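3. Building the arm, and building the pretend arm

I'll say up front that this section is the messy one. The earlier parts of the paper make the project sound like it was planned, and a good chunk of it was, but the build itself happened on a bench at the back of a shared workshop, in the gaps between other people's kayaks and bookshelves. I've tried to write it the way it went so that anybody who wants to copy it knows where the evenings disappear.

3.1 The real arm

The arm started life as a Fultora kit, the small one, and I bought it second-hand with one joint already stripped. I replaced that joint, then its neighbour, and by November the only original parts left were the base and the two longest links. Everything else I printed or cut myself. The gripper went through 7 versions. Version one had fingers so long that they flexed whenever they closed on anything, and version four was so stubby it couldn't reach past its own mounting screws (I'd measured from the wrong side of the plate, twice). The one used for all the results in Section 5 is the last, which has short, straight fingers with a strip of bicycle inner tube glued down the inside. It's ugly and it works fine.

The controller is a hobby board I've been calling Minami, after the name scribbled on the shoebox it lives in. It takes joint targets over a serial cable and does the smoothing on board, and that's really all I ask of it. I did have a go at running the whole policy on it, but the thing got so slow that the arm moved like it was thinking about each step. The policy now runs on an old desktop under the bench and Minami just does as it's told.

The camera gave me more trouble than the motors did. It sits on a bracket near the wrist, looking down between the fingers, and the first bracket wobbled. You wouldn't think a wobble that small would matter, but the learned policy hated it. I ended up with a two-bolt bracket and a dab of thread locker, and I'd recommend anyone starting out go straight to that and skip the weeks of zip ties.

3.2 Workshop conditions

Our space has a row of high windows down one side and old fluorescent tubes overhead, half of them replaced with LED ones in a different colour. On a bright Saturday the bench gets a hard stripe of sun that crawls across the work surface all afternoon. In the evening it's flat and a bit yellow. I had collected my first lot of demonstrations entirely in the evening, after work, and then on the weekend the arm went to pieces. It would reach confidently toward the edge of the sun stripe and try to pick that up instead of the block.

I tried a cardboard shroud first, and it did help, but I kept bumping it and the other members kept borrowing the cardboard. I also tried painting the bench top a flat grey. That one stayed, and I'm glad of it, though a painted bench still takes a shadow as well as any other. The arm throws its own shadow right over the thing it's trying to pick up, and the shadow moves when the arm moves. For a policy that only sees pixels, that's a lot of change in the picture that has nothing to do with where the block is.

That's when I gave up on fixing the room and decided to fix the training data.

3.3 The simulated bench

The simulator setup is called Sandier, and it's my own pile of scripts sitting over a free physics engine. The name was a typo in a folder and it stuck. It holds a model of the arm, a flat plane for the bench and whatever block I ask for. I kept the blocks dead simple, plain coloured cubes without any texture, partly out of laziness and partly because I wanted the policy to have to rely on shape and edges.

Each episode, Sandier picks new values for the things that had bitten me in the real workshop:

Light position. The main light can sit anywhere over the bench, including right behind the arm, so that the gripper's shadow lands on the work surface.

Light strength and softness. Anything from a dull overall glow up to a patch bright enough to wash out the grey under it.

Block colour and angle. Colour comes from a list of 16, and the angle is free.

Camera jiggle. A tiny random offset on the wrist camera, in memory of the zip ties.

I wrote the jiggle last and should've written it first. With it switched off, the policy would do beautifully in simulation and then miss to the same side on the real bench every single time.

Getting the shadows to look right took a few goes. My early renders had shadows with edges like cut paper, and the policy learned to treat a crisp dark line as "not a block", which was no help with the soft, smudgy ones the workshop tubes give. Once I made the light source bigger in the renderer the edges blurred out nicely. Figure 1 is one of the frames I look at whenever I change the lighting code. The cube takes up most of the middle, seen from nearly overhead, and the dark lumpy shape thrown across the bright patch behind it is the sort of mess I was after. If the policy can still find the sides of the cube with that going on next door, I'm happy.
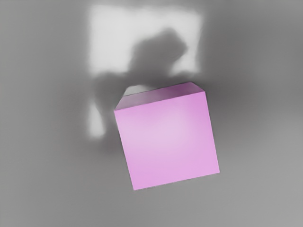

Figure 1. Rendered view from Sandier with a pink cube on the grey plane, a strong patch of light and a soft, dark shadow falling across it.

3.4 Moving between the two

I trained on simulated episodes first and then topped up with a small set of real ones, 23 demonstrations in all, recorded by hand over a handful of evenings. I moved the arm with a little joystick box named Cavano (it's built into a coffee tin, hence the Italian-sounding name, and I regret nothing). The joystick is slow and a bit notchy, so my demonstrations have an odd stop-start rhythm to them. I trimmed the long pauses out before training but left the short ones in, because cutting those made the arm lunge.

Both the simulated and real images go through the same resizing and the same mild blur before the network sees them. I went back and forth on the blur. It throws away detail, and for a while I thought detail was what I needed more of, but the real camera is soft to begin with and the renders were far too sharp beside it. Blurring both brought them closer together, and the training settled down noticeably.

The grey was its own headache. The painted bench and the simulated plane were never quite the same shade, and I wasted a whole evening holding printed swatches up to the bench trying to match them. In the end I let Sandier vary the plane's colour a little too, which I could've done in five minutes at the start.

There are 2 things I'd do differently in the build. I'd run the camera cable down the inside of the arm, where it can't tug at the wrist near full stretch, and I'd put the emergency stop on the front of the bench. Mine is round the side, next to the vise, and reaching it means leaning across the exact area you'd like to be keeping your arms out of.

The scripts, the gripper drawings and the bracket files are listed in the appendix, along with the screw sizes. Watch the screws on the gripper plate, as they're a different length from the ones on the bracket, and the long ones will go straight through into the servo housing if you mix them up.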